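30th August. Sim bench, counter scene, planner branch "Crăciun"

Read the Stumetti release note again before starting. It claims the new grasp scorer "generalizes to cluttered kitchens." Ours has bread, a paper towel roll, a squash (asset list says cucumber, whatever) and a camera on marble. If that's clutter I have low standards. Ran it anyway, 103 seeds, default weights.
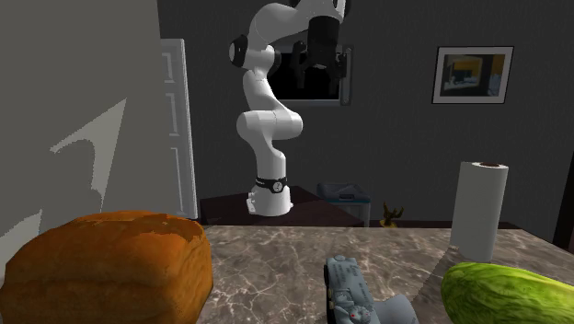 Render: Belovside viewer, side camera. C. Price

Start pose is fine. My complaint is with the perception stage, which takes its object poses straight from the simulator unless you pass the flag. Cadi Price found this on Friday and I didn't believe her until I read the config. So every number from last week is a planner number and says nothing about perception. Struck them from the sheet.

With the flag on, the segmenter merges the roll and the squash whenever one sits behind the other. From this side they overlap, and the planner gets one tall lumpy thing to avoid. It then swings the wrist wide — legal, slow, ugly. 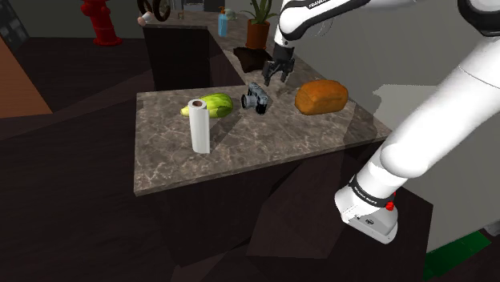 Camera grasp, wrist view

Target is the camera body. The scorer likes the lens housing because it's round and sticks out, and I don't trust any score that goes up when the pads have less flat surface to close on. Tried the clearance weight at 2 and at 100. Same top candidate both times, so either the weight isn't wired in or it gets normalized away downstream. I'd bet on the second. 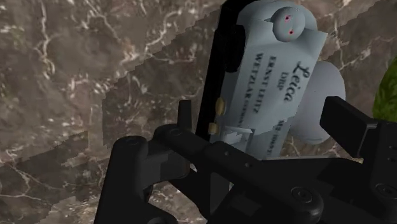 Wrist view, fingers open, camera between them.

Looks lined up. I'm not counting it as a grasp on looks. Contact log for seed 221 goes to Cadi with the Wandthorpe collision meshes swapped in, same weights.

To do: print the scorer terms before normalization. Make the ground-truth poses opt-in. No demo date until both are done, and October is optimistic.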